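What the new arm changed in our kitchen

Posted 1st May by Kausar Bukhari

I have worked in the staff kitchen at Lonbridge for eight years, first on the dishes, then on the vegetables, and now I am the one who makes the morning plan. English is my third language, so please be patient with me if a sentence comes out crooked. Some former colleagues wrote to me and asked how it is now, with the automation. I promised an answer in January and I am only writing it now.

First, the size of things. We cook lunch for the offices and for the packing hall. There are 21 of us if I count the people who come only for the late shift. Before the winter the management told us that a company called Bramik would bring a robot arm for the washing-up side and the simple preparation. They said it in a meeting that lasted 30 minutes, and most of the time went to questions about money. Would the hours be cut? Would the late shift stay? The answer to both was that no decision had been made. I wrote this answer in my notebook with the date, which is a habit I have from my father.

The hours were not cut. I want to say this early, for those of you who worry. But the hours are different hours now, and this is what I wish to describe.

In the old days the person at the sink was a bit alone, but she also had a kind of freedom. She decided the order. If the big trays came first and she did not like big trays in the morning, she put them to the side and did the bowls. Now the order is in a list on the tablet, and the arm follows the list. The person beside it puts the things where the arm can reach them and checks what comes out. It is easier for the back. Two of my colleagues had trouble with their shoulders for years and they tell me they sleep better. On the other hand, one of them also said to me that she feels like she is working for the machine's breaks. When it stops to wait for something, a small message comes up, and she must go to it, even if she is in the middle of talking or drinking her tea.

I had to learn how to write the tasks. It was strange at my age to sit in front of a screen and explain to a computer what "put the bowl away" means. For me the bowl goes away when it is clean and dry and someone needs the space. For the software it needs a place, a height, a direction, and a thing to do if the place is already taken. The trainer was patient. She told me that the cooks write better tasks than the engineers do, and I was proud of this for a whole week, although perhaps she says it in every kitchen.

The part I like most is the simulation. Before we change anything in the real kitchen, we try it in a kitchen in the computer. The program is called Famura. The kitchen in it does not look like ours. Ours has steel tables and a floor with many cracks, and this one looks like a home of somebody rich – with marble. In the beginning I laughed at it. But it is good for practice, and when I give a wrong instruction, no plate is broken and no person has to jump back.

I use it in the quiet time after lunch. Last week I worked on a sink task, and I tried to see how the arm comes over the counter when there are already things standing on it. In a real kitchen there are always things standing on the counter. I spent 60 minutes on this one question and forgot to eat my own lunch.

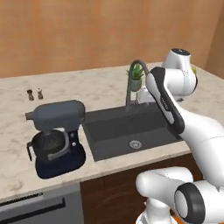 The practice kitchen, with the arm over the sink and the mixer to the left.

What I look for in this view is mostly the space. A person turns her body without thinking and her elbow goes around the faucet. With the arm I have to think about the elbow before, and about the second elbow also, and where I would stand if I was the one beside it. This last thing the program does not ask me. I add it myself on paper. I draw a small circle for the person, and if the circle has no good place, I start again.

I showed my paper circles to the man from Kakakhel, the firm that does our safety inspections. He took a copy of them. Since then we have a line of yellow tape on the floor, and the person at the sink stands behind it while the arm is moving. Some find the tape insulting. I find it all right, but I would prefer that we had been asked about the color, it is really very yellow.

About the pay, I must be fair. The ones who learned to write tasks got a small increase. The ones who did not want to learn got nothing, and they still do the same cleaning around the machine, plus the messages on the tablet. Two people on the team can now look at a screen in a chair for part of the day, and the others see this. There is some coldness at the table sometimes. I have asked that everyone should get the training, in paid time, and in small groups, with somebody who can translate. The reply was friendly and had no date in it. I have written that in the notebook too.

Next I must make the task for the big soup pots, which are heavy and have handles that turn. If one of you has done this in another kitchen, please write to me under this post. I read everything, but I answer slowly.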